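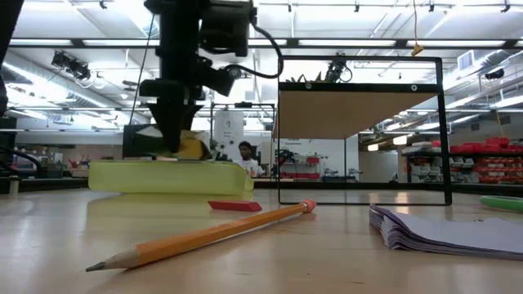 冬至の献立に関する通達

バーポート寄宿学校の食堂において、十二月の晩餐は開校以来、塩鱈と蕪の煮込みに始まり、胡桃の焼菓子に終わるものと定められていた。献立の変更には、寮監の書面による承認を要する。

当該年度の寮監アルメル・ルコントは、日曜日の夕刻、一通の願書を受理した。差出人は料理長イオランダ・メイレレス、趣旨は焼菓子を一品差し替えたいというものであった。別紙には、祖母から受け継いだという米の甘煮の作り方が、二十五人分に換算して清書されていた。

ルコントは規程集を開き、第十四条を二度読んだ。「晩餐の品は、先例に従うものとする。」先例の範囲について、条文は何も定めていない。

書庫の出納簿には、かつて在籍した生徒シャオ・ポーイェンの名で、米二袋の受領が記されていた。使途の欄には「冬至、甘味」とある。焼菓子の記載は、その年に限り見当たらなかった。

翌朝、食堂の掲示板に通達が貼り出された。

「本年の晩餐における甘味は、先例に基づき、米の甘煮とする。シナモンの使用量は料理長の裁量に委ねる。」

末尾には寮監の署名があり、その下に、同じ筆跡の小さな字で、寮監室にも一皿届けられたい旨が書き添えられていた。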